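Do water chestnuts belong on the fruit plate?

The buyer at Agudelo, a produce shop in Orureck, wants people to put fresh water chestnuts out with the cherries. I have eaten plenty of them from cans and never wished for one more, so I asked for the case in person.

"You've been eating the can," the buyer said. "A fresh one is sweet. Peel it and it's closer to an apple than anything in a stir-fry."

Closer to which apple? The buyer laughed and admitted that some are closer to a raw potato. "You get a dull one now and then. I can't tell from the skin."

That seemed like a lot to ask of a guest holding a paring knife. The shop sold 113 bags in January, against 700 bags of cherries, and I wondered if shoppers had already given their answer. "They don't know what they're looking at," the buyer said. "They think it's a flower bulb."

I could see why. With the dark skin left on, and the papery bits at the top, a water chestnut doesn't invite anyone to take a bite. Wouldn't it be kinder to peel them first? "Sure, for eating. On the table I like the skin. Dark brown next to dark red looks good on a white plate."

So it's decoration. "It's decoration you can peel."

I was sent home with a bag. The first was crisp and faintly sweet, better than I expected. The second tasted of water. I finished the cherries.
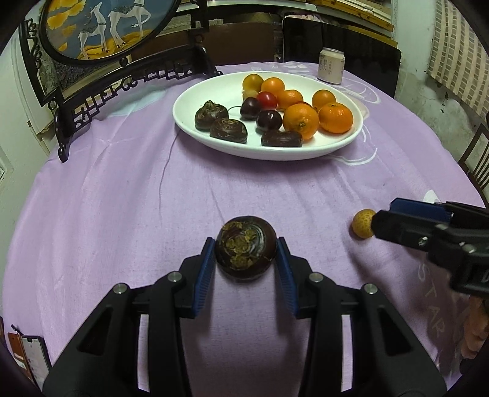 Irska Food Club | Table Talk
Water chestnuts and cherries share the plate, with a small speckled yellow fruit off to the side on the purple cloth. Members who serve theirs peeled are welcome to write in.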